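Ticket: Overdue notices going out for items that are not overdue
Product: Flikel Desk, hosted
Account: Wogan Rentals, Faltberg branch
Opened by: Muthu Nair
Priority: High (customer), Normal (after triage), High (customer, again)
Status: Resolved

Muthu Nair, Sunday, 7:12 a.m.
At 3:00 this morning Flikel sent overdue notices to 281 customers. We do not have 281 overdue customers. On a bad week we have nine, and I know most of them by their trucks. The notices say the item was due "yesterday" and mention a late fee. Several people have replied already. One of them returned his pressure washer in January and would like me to know that he has a receipt and a brother-in-law who practices law.

Please stop the 3:00 job. I would do it myself but the button is gray.

Flikel Support, 9:40 a.m.
Hi Muthu, thanks for reaching out! Have you tried signing out and back in?

Muthu Nair, 9:44 a.m.
I have. The emails remain sent.

Flikel Support, 10:31 a.m.
Understood. We've paused scheduled notices on your account. Could you tell us whether anything changed recently, such as an import, a new device, or a settings update?

Muthu Nair, 10:58 a.m.
All three, on Friday night, which I now see was ambitious.
- Imported our full item list from the old spreadsheet, 1,291 rows.
- Swapped the front counter scanner for the Zivex one.
- Ticked "Keep returned items linked to last renter" because the help page said it was recommended. It did not say by whom.

Flikel Support, 1:15 p.m.
Thanks, that's helpful. The Zivex scanner is supported, but older firmware sends an extra return character after every scan. Please scan any item into a blank text file and tell us if the cursor drops one line or two.

Muthu Nair, 1:29 p.m.
Two. I updated it and now it drops one. It also beeps in a different key. I ran the overdue preview again and it still lists 281 people, so I am going to call that a separate problem we happened to fix on the way.

Flikel Support, 2:50 p.m.
Agreed. Could you open one of the affected records and paste the return line?

Muthu Nair, 3:02 p.m.
Item: Tile saw, large. Last renter: (a perfectly nice woman). Status: Returned. Due: Saturday. Returned: blank.

So it knows the saw is back and has simply declined to remember when. "Due" is Saturday on every record I opened, including a log splitter that has not left the building since we bought it.

Flikel Support, 4:20 p.m.
We believe we've found it. In your spreadsheet the return date column is headed "Back". The importer looks for "Returned" or "Return date". When it finds neither, it leaves the field blank and sets the due date to the day of import plus one. With the linking option turned on, the item then looks like an open rental.

Muthu Nair, 4:26 p.m.
It guessed a due date for a log splitter. I have worked with people like that.

Flikel Support, 4:45 p.m.
We can roll back the import. Before you run it again, please rename the column, untick the linking option, and clear up the duplicate names. The importer flagged 309 rows as "possible duplicate" and it will merge those if you click through the warning.

Muthu Nair, 4:51 p.m.
I clicked through the warning.

Flikel Support, 4:53 p.m.
The rollback will undo the merges too.

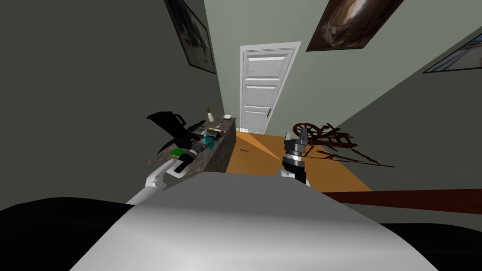

Muthu Nair, 6:37 p.m.
Duplicates are nearly done, and I accept some of the blame. Whoever set up the spreadsheet, and I have seen the handwriting in the margins, entered every drill we own as "Drill". The system took one look and decided we had a single drill with a very active social life. I am now putting color in the name, so a black one with a bright green part down near the lower end goes in as "Drill, black/green". If it has a little teal farther along the body, like the one in the picture, that goes in the notes field, where I expect it will be ignored by everyone. Ladders are going in by height.

Flikel Support, 7:05 p.m.
That works well. Rollback is complete, so you can import whenever you're ready. Scheduled notices are still paused.

Muthu Nair, 8:18 p.m.
Imported. Column renamed, box unticked, every warning read like a lease. Overdue preview now shows seven names and I recognize all of them by truck.

Can you turn the 3:00 job back on, but starting tomorrow night? I have 41 replies to answer first.

Flikel Support, 8:30 p.m.
Done. First run is tomorrow night. We've also passed your note about the "recommended" label to the help team. Okay to close?

Muthu Nair, 8:33 p.m.
Close it. The pressure washer man has accepted my apology and wants to rent a trencher.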